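Fellilus legt Zwischenstand zu „Lasel“ vor: Viel Handarbeit, wenig Gewissheit

Rudalstead, im April. Der Packtechnik-Entwickler Fellilus hat einen Zwischenstand seines Projekts Lasel veröffentlicht. Zwei Roboterarme sollen darin lernen, leichte Ware gemeinsam zu greifen, anzuheben und umzusetzen. Von einem Durchbruch will das Unternehmen ausdrücklich nicht sprechen. Gesammelt werden derzeit Beispiele, aus denen ein lernendes System später eigene Bewegungen ableiten soll. Ob es das in brauchbarer Qualität tut, ist offen.

„Uns wird seit Jahren erzählt, man müsse nur genug Daten sammeln, der Rest ergebe sich“, sagt Projektleiterin Iman Abdel Rahman. „Ich glaube das erst, wenn ich es an unserem eigenen Tisch gesehen habe. Bisher habe ich es nicht gesehen.“

Für jedes Beispiel steuert ein Mensch beide Arme durch die komplette Aufgabe. Gearbeitet wird mit Kartons, Beuteln und Taschen, also mit Dingen, wie sie im Versand täglich anfallen. Der kleine Karton gilt im Team als die leichte Übung: Beide Greifer drücken von den Seiten, dann wird angehoben. 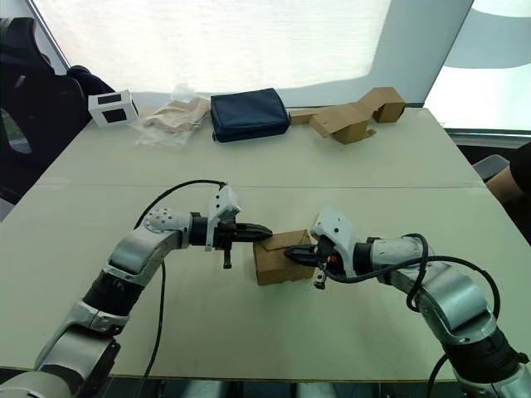
100 Durchgänge pro Aufgabe hat sich Fellilus für die erste Runde vorgenommen. Abdel Rahman hält die Zahl für willkürlich. Sie stamme aus einer frühen Planung und sei nie begründet worden. Schwerer wiege die Frage, welche Durchgänge überhaupt etwas taugen. Wer lange steuert, wird routiniert und greift immer gleich zu. Das System bekommt dann saubere, aber einander sehr ähnliche Vorlagen. Missglückte Versuche werden deshalb getrennt abgelegt und nicht gelöscht.

Die Auswertung übernimmt die hauseigene Software Kong. Sie ordnet Kamerabilder und Armbewegungen einander zu und markiert Stellen, an denen die Aufzeichnung Lücken hat. Was ein guter Griff ist, entscheidet sie nicht. Das bleibt Sache von 2 Prüfern, die ihre Urteile unabhängig voneinander abgeben und sich nach Angaben des Unternehmens öfter widersprechen als erwartet.

Einen Termin für den Einsatz bei Kunden nennt Fellilus nicht. Anfragen nach Vorführungen werden vorerst abgelehnt. Ergebnisse der ersten Runde sollen auch dann veröffentlicht werden, wenn sie schlecht ausfallen.

Presseanfragen zu Lasel beantwortet Fellilus in Rudalstead in der Regel innerhalb von 24 Stunden.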